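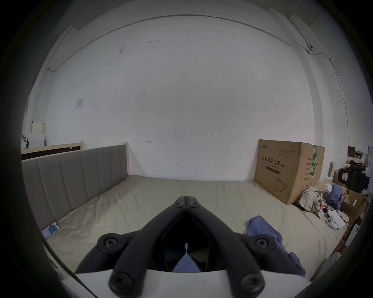 Figure 3. A stripped bed with a channel-tufted headboard. The mattress is bare and its fabric slightly wrinkled.

4. Who Strips the Bed

4.1 The bed as a shared chore

Earlier work on the division of household labor has treated bed linen as a footnote to laundry. We think it deserves its own section, and the people we spoke to seemed to agree, judging by how long they went on about it. Of the 59 households in the study, 40 were couples sleeping in one bed, and it is those couples we discuss in this part of the paper. Parents' arrangements for children's beds come up in Section 5, where the tone is less forgiving.

Changing a bed has an awkward feature that washing dishes lacks. Once the sheets are off, the job has a deadline, and the deadline is sleep. A sink of dishes can be handed to tomorrow with a clear conscience. A bare mattress (Figure 3) will be noticed by everyone in the household at the same moment, usually at eleven at night, when tempers are short and the clean sheets are still in the dryer.

Our diaries bear this out. Participants in Etelby and Marsden logged each stage of the job separately: deciding it was time, stripping, washing, drying, folding, and making up. We had expected arguments over washing. Washing drew almost no comment at all. The trouble lay at the two ends, in deciding and in making up, and the two were seldom done by the same person. One Marsden participant wrote that her husband was "excellent at noticing the sheets needed changing" and then left the rest of the page blank.

4.2 Stripping as a claim

In 14 of the couples, one partner regularly stripped the bed and then did nothing further. We call this opening the job. The opener tends to regard the work as half done. The closer, who finds the mattress bare and the linen in a heap by the washing machine, has a different view of the arithmetic.

Openers were not lazy in any simple sense. Several worked longer paid hours than their partners, and most described stripping as a contribution, even a courtesy. Vidal, who carried out the Etelby interviews, asked each opener what they expected to happen next. The usual reply was that the bed "gets made." The passive voice does a great deal of housework in these transcripts.

Closers spoke in much more detail. They knew which corner of the fitted sheet came loose, which pillowcase had shrunk, and where the second duvet cover had been put after the move. This sort of knowledge builds up with the person who does the job and makes it steadily harder to pass on. Two closers admitted that they remade the bed when their partner had tried. Both asked us to leave their names out, and both laughed while asking.

4.3 The headboard problem

Furniture turned out to matter more than our interview guide allowed for. A bed pushed against a wall has a near side and a far side, and whoever tucks in the far side has to kneel on the mattress they are trying to cover. Tall or padded headboards add a gap that swallows pillows, and a seam or channel that gathers dust, which then becomes a job of its own with no agreed owner. Couples who had bought a bed together remembered discussing its price and color. We found one couple who had discussed how it would be made, and they had previously run a guesthouse.

Hunt has suggested that we are simply measuring room size, and the point is fair. Etelby bedrooms are small, and the terraces near Ikbridge are smaller still. But the opener and closer pattern also appeared in the larger Marsden houses, where there was space to walk around all sides of the bed and, it seems, to walk away from it.

4.4 Limits

The diaries run through June only, a warm month in which people change sheets more often and complain about duvets less. Winter entries may look different. We also relied on each partner's own account, and when we added up the shares of work that each couple claimed, the total was rarely one bed. We report the figures as given and take up the surplus in Section 6.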